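Cleaning streaks off large grey bathroom tiles without hurting the chrome

Posted by Jaxon Turcotte
Sunday, November 9, 2025

We moved in last January and the bathroom has large grey tiles, the faintly marbled sort with long dark grout lines. Whatever I use, they dry with smears that show up as soon as the light comes in from the side. I have tried a supermarket bathroom spray and a bit of washing-up liquid in warm water. The spray did more for the soap film but left the worst streaks. I also need to be careful round the shower valve, as the cover plate has already gone a bit dull on one side. Is there a sensible order to do all this in? The room is small and I end up treading on wet floor every time.

Dwight Cloutier
Grey tile shows everything, so don't blame yourself. Most smearing is product left behind, either too much of it or not enough rinsing. Clear the ledge first, soap dish and cup included, and wash those in the basin or the kitchen sink. Then carry in one bucket of plain warm water and keep your bottle and cloth together in a tray, so you are not putting a dripping bottle down on the floor or the toilet lid.

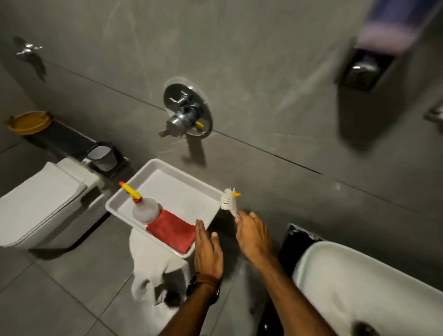 Skurura Residents' Help Board – Cleaning and Upkeep Group

I rest the tray on top of the bucket while I spray and hang the white cloth over the side. The red microfibre one is only for the wall. Work from the top down, one or two tiles at a time:

Spray the cloth, not the wall, when you are near the chrome.
Wipe along the length of the tile and over the grout line.
Go over it again with a cloth wrung out in plain water.
Dry it straight away with something clean.

Leave the floor until last and back out of the door. For the valve use water and a drop of washing-up liquid, then buff it dry. No limescale remover on it unless the maker says so. If the dull patch is worn plating, no cleaner will bring it back.

brernard_483
Vinegar. Works on everything.

Dwight Cloutier
Please check what the tile is before using vinegar. On glazed porcelain a weak mix is usually fine if rinsed, but real marble or limestone will etch, and it is not kind to cement grout over time either.

Jaxon Turcotte
Thanks. The previous owner left a box in the loft and it says porcelain, so that is one worry gone. I did the wall by the shower this morning with plain water as the second wipe and it is a lot better. There are still some fine scratches, but I can live with those. The dull side of the valve has not changed.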